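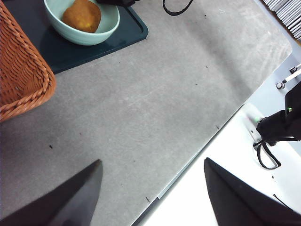
May
Posted by the Starungate blog

I have now read all 121 pages of the Zadura guide to safe and tidy handling with small robot arms, and I'd like some of my evenings back.

For those who don't follow this sort of thing, Zadura is the good practice document that a lot of people with an arm on a table have been told to work to. It isn't law. It isn't a standard either, although the cover does its best to look like one. Hamada, who put it together, call it "a shared floor", and in Bonen, where I do my bit, we've been asked to sign up to it before the summer. So I read it, which I suspect puts me in a small group.

Some of it is fine. The part on emergency stops is short and clear and I'd pin it to any wall. The part on where people may stand is also fine, if you have a room the size of the one in their drawings. My trouble starts with section four, "The Prepared Surface".

Section four says that before any run the surface must be "free of all matter not needed for the task". All matter! I've wiped down enough grey tabletops to know what they look like ten minutes later. There are scuffs that won't come off and dark specks that arrive from who knows where. Is a speck matter? The guide doesn't say. It gives you a form with a box for "surface prepared" and a space for initials, and people will tick the box because the form has to be full before you can start. What you get from that is a pile of ticked boxes.

Cables get one line: they should be "suitably routed". I'd have swapped ten pages of the rest for one good page on cables. Ours hang in loops, and one of them comes down on to the work surface near the black thing to the right of the bowl. Is that suitable? I have a view. Someone else at the same table has a different one, and both of us can point to the same line in Zadura and feel pleased with ourselves. A rule that can't settle an argument between two people who have both read it is a wish.

Then there are the numbers. A new task should be run 3000 times before it is called "settled". Why 3000? I looked for the working and there isn't any, no footnote, nothing. Objects over 520 grams need a second sign-off, again with no reason given. And there must be a pause of 90 seconds after any dropped object "to allow for review". I've stood through that pause. You know in the first five what went wrong, and you spend the rest looking at the wall.

I asked Hamada by email where the figures came from and was told they "reflect wide experience". Fair enough — whose?

What bothers me more is what the guide thinks an object is. Every worked case in it uses a plain block on a plain board. Our tasks are kitchen things: a bread roll in a bowl, fruit in a wicker basket, a tray with a shine on it. A basket has a rim and a weave. An apple sitting against another piece of fruit may well roll when you take its neighbour away, and the word "roll" doesn't come up once in 121 pages (I searched, and yes, I tried "rolling" as well). 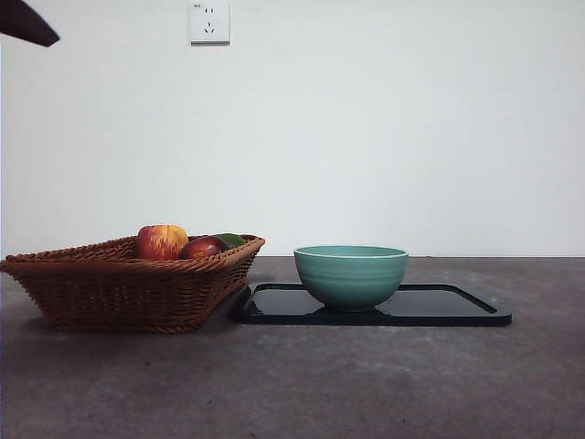
Issue 90

Take the basket as it is set there, with the striped apple standing up above the rim, the dark red fruit pressed against it and something green tucked down beyond that. Under Zadura the gripper must "approach from a clear height". Well, it's high above the lot, so tick. What the fingers should do once they get down among three touching things behind a woven edge is left to "operator judgement". That's the hard bit! The guide holds your hand through the easy part and lets go at the kerb.

The same goes for the tray. Section six tells you to note the lighting "where relevant". A glossy black tray throws highlights back at you, and a camera may or may not mind. I'd say write it down every time and describe it in plain words, because a month later you won't remember. "Where relevant" means it gets left blank.

I'm not against rules. I've worked in places with none and I didn't enjoy it. If I were asked, and I haven't been, I'd keep the stop section, keep the standing section, cut the surface form down to a single photo taken before each run, and make Hamada print a reason next to every number. If there's no reason, print that.

We'll sign, I expect. Signing is easier than the meeting we'd have to hold about not signing. I've asked for our copy to have wide margins.

Filed under: Rules and Other Grumbles, Robots, Bonen

Recent posts
What "settled" means and who gets to say so
Two-page manuals I have loved
The form that asks if you have filled in the form
Bonen bench notes: more about cables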